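Tassanee Thaweesak
Folding basketball jerseys, a thread. I did a lot of them in September and I have opinions now.

1/
Jerseys don't fold like T-shirts. No sleeves to tuck in, big armholes, slippery fabric most of the time, and a number on the front that you'd like to keep from cracking. If you use your T-shirt fold you get a lump with a strap hanging out of it.

2/
Background: I help at Stositz, a secondhand sports clothing shop. We got 500 pieces in from a club that closed. Mostly jerseys and shorts, all stuffed in bags. They had to be washed, sorted and put on shelves before we could sell any.

3/
Washing first. Inside out, cold, no softener. Softener leaves a film on the mesh ones and the lettering gets tacky. Hang them. The dryer is how you get a 23 that looks like a dry riverbed.

4/
Fold them the same day they come off the line. A jersey that sits in a basket overnight picks up creases at the armholes and you'll be pressing them flat with your hand for the rest of the week.

5/
Surface matters more than I expected. A smooth table is bad for slippery fabric. You fold one side, reach for the other, and the first side slides open. A padded or woven surface grips it. At home I lay an old blanket over the ironing board.

6/
The standard fold, for shelves:
Face down, shoulders away from you.
Bring one side in to the middle, from the armhole down.
Bring the other side over it.
Bottom hem up to the chest.
Turn it over. Number should be on top.

7/
If the number is wider than your folded width, go wider. Don't fold through the print. I did a stack of 20 too narrow and had to redo the whole stack when Leszek Jabłońska pointed out a crease down the middle of every number.

8/
The half fold, for quick sorting. Lay it out, fold it once down the middle so the straps match, smooth it, done. You can still read the name or part of the number and it takes 2 seconds. Good enough for a pile you're going to open again anyway.

9/
Where the half fold goes wrong is the armhole. The edge creases inward and you get a notch in the side. Put a finger in the armhole and pull it out straight before you let go of the hem. Then check the hem, which likes to bunch at the corner.

10/
Pull from the corners. If you grab the middle of a bunched jersey and shake it, it comes up as a rope. Find the hem, find two corners, spread those first, and the rest mostly follows.

11/
Red Bulls 23, gray fabric underneath. In the last one it's folded in half on the diagonal, into a rough triangle, with that notch on the right side.

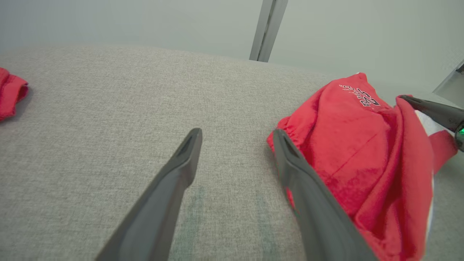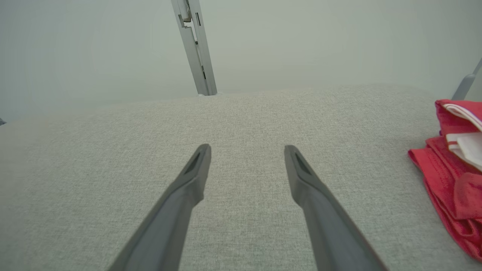
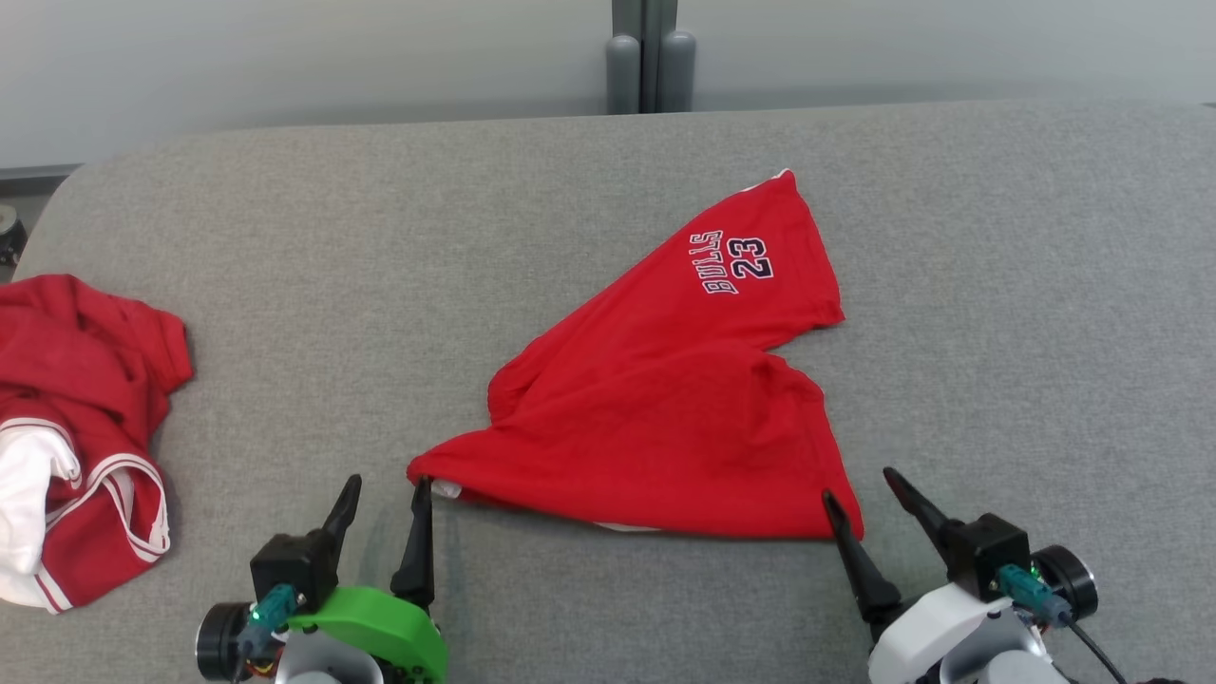
12/
A diagonal fold is fine on the way to something else. It won't stack. If you end up with a triangle, open it out, line the two straps up on top of each other and run your hand down to the hem. Then carry on from there.

13/
Shorts get folded separately and go behind the jersey on the shelf. In half so the legs match, waistband at the top, then in half again. Elastic waistbands spring back, so put the heavy end of the stack on top of them.

14/
Someone asked about bins. We tried the Hevari ones and the deep Gruvow ones. Deep bins are worse. People dig, and everything you folded is a heap by 2 in the afternoon. Shallow, one layer standing on edge, numbers facing up.

15/
Youth sizes: same fold, skip the last turn. They're short enough already.

16/
Still to do: warmup jackets. The zippers make every fold crooked. If you have a method for those, reply here and I'll try it on the next bag.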